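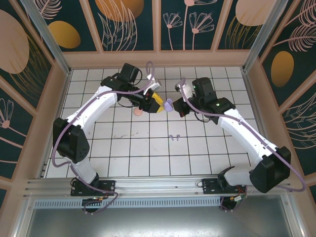

O conjunto de chá de brincar da Hurach custou-me 17 euros e chegou com a promessa de "horas de faz de conta". Tenho as minhas dúvidas. A cor é bonita, isso concedo: a chávena lilás destaca-se bem sobre azulejo branco, e o disco salmão fica-lhe bem ao lado. Já as peças lilases mais miúdas são minúsculas — no chão da cozinha perdem-se num instante, e ao fim de 3 dias já andava à procura de uma debaixo do frigorífico.

O da Mäkelä custa 4 euros a mais e traz caixa com tampa. Por este preço, esperava pelo menos um saco. Não volto a comprar.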